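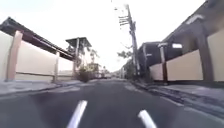 Photo: Kiran Khurana / Dindis

Will a machine fetch the shopping before it can fold the shirts?

Every few weeks a reader writes in to ask when they can stop doing the chores, and I always feel a bit of a fraud answering, as my own ironing pile has been there since October and is beginning to lean. But the question is a fair one, and this time I have something to go on besides hope, having spent a long and very enjoyable afternoon on the phone with Kálmán Barta, who looks after the outdoor side of things at a small firm called Lirkero.

Lirkero are interested in errands. By that they mean the dull little trips that eat up a day: taking a parcel to the neighbour who was out, bringing back bread and milk, carrying the empties to the end of the road. Kálmán counts these as housework and so do I, although my husband says anything done with your coat on is a different matter altogether.

I had rather expected him to tell me that going outdoors was the hard bit. Compared with a kitchen, though, he thinks a quiet street is quite a kind place for a machine. The road goes one way or the other, there are walls and kerbs to keep between, and for long stretches there is very little to bump into. A cupboard full of saucepan lids is much worse, and a fitted sheet is worse again (I could have told him that for nothing!).

The trouble comes in small things. His team kept a log of 855 short runs on residential streets, and in 18 of them somebody had to walk over and help. Most of those were at the kerb. We step up and down without a thought, and we know at a glance whether the edge will hold a foot or a wheel, but a machine has to work it out from whatever it can see, and what it can see may be blurred, or half washed out by a bright sky. Then there is litter. A scrap of something pale by the gutter might be a crisp packet, which you can roll straight over, or it might be a stone.
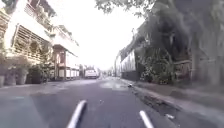

Broken concrete along the gutter, right, and a white vehicle further up the road.

I asked what it does about cars, which was the thing I most wanted to know. At present it slows down a long way off and waits, even if the car is parked and has been all morning. Kálmán was rather sweet about this. He would sooner have a machine that dithers than one that is sure of itself and wrong, and he reckons people will forgive a late loaf.

And then of course there is the gate, and the front step, and the door, and the shopping itself, none of which Lirkero have got very far with. Somebody still has to put the bread in and somebody has to take it out. I did point out that this left the machine doing the walk, which is the only part of the errand I like, and there was quite a long pause on the line.

Indoors, the news is thinner. Uniyal have been trying out a machine that sorts laundry by colour, and Kiran, who went to see it for us, came home fairly impressed with the whites. Folding is another story. It managed 2 towels while she drank her tea, and one of those she would have done again. The shop-floor people at Idance seem further along, mainly with moving boxes from one end of a stockroom to the other, where the floor is flat and the boxes are all the same size.

So my answer to those of you who wrote in is not yet, or not the jobs you were hoping for. I would look for help with carrying well before help with tidying, and I would keep the iron. Kálmán has promised to let me know when they have sorted out the kerbs, and I will pass it on in these pages as soon as he does. If you have a chore you would particularly like me to ask him about, do write in - the oven has been suggested several times already.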